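Wednesday, late

Slept badly and was up before six. The wind had got under the loose bit of gutter again and it knocked most of the night. I made coffee and sat with it in the kitchen until it was light enough to see the yard. The bins had gone over. I put my coat on over my pajamas and picked everything up, then came in and had toast.

I had told myself I would do the hats this week and it is already Wednesday, so I started after breakfast. The hats have been in the hall closet since the move to Gradutville, in the two tall boxes, with scarves pushed in around them. I have not worn most of them in years. The closet smells of the old house when you open it. I carried both boxes through and worked at the light wood table.

First box: three straw ones, all cracked at the fold where the crown meets the brim. Two of those are for the trash. The third I kept for the garden, where it doesn't matter. A black felt with a moth hole near the band. A knitted thing I don't remember buying. One navy beret, fine, kept. At the bottom was the receipt from Sorari for the gray one I wore to the wedding, 172 dollars, which I would not pay now. I wore it once and it pinched. It goes in the sale bag.

Second box was better packed. I must have done that one earlier in the move, when I still had patience. Tissue in every crown and the brims not touching the sides. I took the tissue out and flattened it to use again.

Stopped at eleven to call Rashidi about the boiler. They can't come until the end of September. The woman said if the pressure drops under one again I should top it up myself and write down the date each time. I asked for the reference number and she gave me 127, which seems short for a reference number, but I wrote it on the calendar.

Had soup. Went back to it.

The brown one with the wide brim I am keeping. I went back and forth. It is too warm for most of the year and it won't go on a hook without the brim bending, and on the train I have to hold it in my lap. But the brim is that reddish brown I like, and it still fits. I laid it upside down on the table, which is how you are supposed to leave a brimmed hat so the edge doesn't go flat. I learned that too late for the straw ones. The little white tag is still inside the crown. I keep meaning to cut it out and I left it again today.

The problem is where it should live. I had the idea of using the wire thing, the orange-tan one with the two round loops and the rod up the middle. It has been on one shelf or another for as long as I have had shelves and I have never found a use for it.

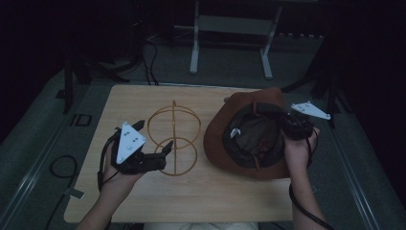 I thought the bigger loop might go inside a crown and hold the shape, with the smaller one as a foot. It doesn't work well. It would be all right for the beret, maybe, or for scarves, which could go through the loops. For the brown hat I want something rounder and more solid. Flerkar has plain hat blocks in the catalog but the postage is 8 dollars on top and I am not ready to decide. For now the hat goes on the top shelf of the closet, upside down, with the good tissue in it.

The white metal stand I have left where it is on the carpet. If I can get a few clips for the crossbar, the scarves could hang there, and then the wire thing can go in the sale bag with the gray hat. I will look at the hardware store on my way to the dentist.

Final tally is one bag for the trash, one for the sale, and everything I am keeping now fits in a single box plus the shelf. I broke the other box down and put it out with the recycling, under a brick because of the wind.

Vacuumed the closet floor. Found a glove, left hand, and the spare key to the old mailbox.

Walked to the store before it got dark. Eggs, onions, dish soap. They are out of the rye bread again. I took 200 dollars out of the machine for the window man, who only takes cash, and put it in the blue jug.

Omelet for supper. The wind has dropped. I have wedged a piece of folded card behind the gutter bracket from the bathroom window, as far as I could reach, and so far I can't hear it. Dentist at ten tomorrow. Need to set out the insurance card tonight.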